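November, workshop notebook, Berkport unit

Start 8.40. Heating off again, gloves on till ten.

Stream test for the Bollislow weekend. Reminder for anyone reading this cold: eleven hours of live minor sports, one channel, no repeats if we can help it. Bog hurdling, stone skimming, the Bedora barrel relay, indoor tug of war, table shuffle final last. Pană have the rights for abroad and want a clean feed, no graphics, no commentary. We keep the dirty feed with everything on.

Clean feed first. Plugged the second encoder in where the old one was. Picture fine, sound a mess. Left channel carrying the crowd mics, right channel carrying Fiachra's talkback, so Pană would have had him asking for a sandwich over the skimming heats. Traced it to the patch panel, rows 3 and 4 swapped. Labelled now in red pen. Please do not relabel.

Delay: set to 48 frames on the dirty side. Octavian wants 50 because it's easier to do sums with. Tried both. Can't see any difference on the bench. Left it at 50, wrote it on the tape on the lid.

Score graphics. Safta's new template loads, thank god. Problems so far:

- long names run under the clock (Mihăilă is ok, the double-barrelled relay teams are not)
- ă comes out as a box in the lower third but fine in the full page table. Different font file? Jinlong looking
- tug of war best of three shows as best of five
- the skimming total will not take a comma. We typed 3,615 as a test figure and got 3 on screen. Fixed by stripping commas on the way in. Ugly but works

Re the box thing, later: yes, different font file. Lower third was pulling from the old folder. Old folder renamed to OLD_dont_use. Reloaded, tried all the entry names, all good. Ileana still wants a second pair of eyes on the spellings before they go in for real, and she's right, last year we spelt a winner's name three ways in one afternoon.

11.15. Tea. Ileana on the phone to the Bollislow hall for most of it. Upshot: we get in the night before but not until the badminton club are out. So rig is going to be late and fast. Need the floor plan printed big, not on somebody's phone. Power is two separate rings, stage side and kitchen side. DO NOT put the encoder on the kitchen side, the urn is on it. Ask Fiachra about the urn. 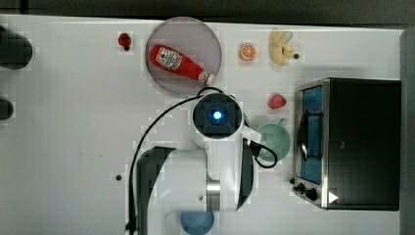 Bench, late morning. Ketchup on the plate, strawberry to the left of it.

Cameras for the shuffle final. The rules people have moved the line, so last year's overhead position is no good, the far end would be out of shot. Options are go higher (hall beam, needs a ladder and somebody with the ticket) or go wider and live with the bend at the edges. Mocked up the wider one on trestles. Bend is not too bad but the score zones look like bananas. Octavian says viewers won't care. I care. Viewers write in.

Decided: beam, if the hall says yes. Wide lens in the box as spare.

Cable for that. Measured the run off the plan, down the wall and along the back to the desk. We have one drum long enough and it's the one with the dodgy end. Re-terminated it after lunch, tested ok, wiggled it, tested ok again. Put a green tag on. If the tag is missing, test it again.

Commentary. Two headsets good, third one crackles when you turn your head. Binned the foam, cleaned the contacts, still crackles. Not taking it. Need to borrow one, Jinlong thinks Bedora might have one going spare if we ask nicely and bring back the flight case from last time. (Where is the flight case??)

Running order, second go. Safta moved stone skimming earlier for the light, which pushes bog hurdling into the slot right before the relay, and half the hurdlers are IN the relay. They will need hosing down. Swapped with tug of war. So now:

skimming heats
bog hurdling
tug of war, early rounds
skimming final
barrel relay
tug of war final
table shuffle, all of it

Gap between relay and tug final is too long. Fill with the highlights from last year, there's 96 clips on the drive and most are rubbish. I'll pick the best ones tonight. The dog one is going in. Not discussing it.

3.50. Full run with the fake scores, both feeds together. Ran clean until the switch to the relay, then dirty feed froze and clean feed carried on. Restarted, froze again in the same place. Took the relay opening titles out, no freeze. So it's the titles file, not the encoder. Safta re-exporting it smaller. Will try agian first thing.

Fan on encoder two is noisy. Noted, not chasing it today.

To do:

titles file, retest
hall re beam and ladder
floor plan printed
headset
flight case
Pană want a contact number for the day, give them Ileana's not mine
batteries, the square ones, we always forget the square ones

Packed up 5.30. Left both encoders on overnight to see if either falls over. Note on the door so they don't get switched off at the wall.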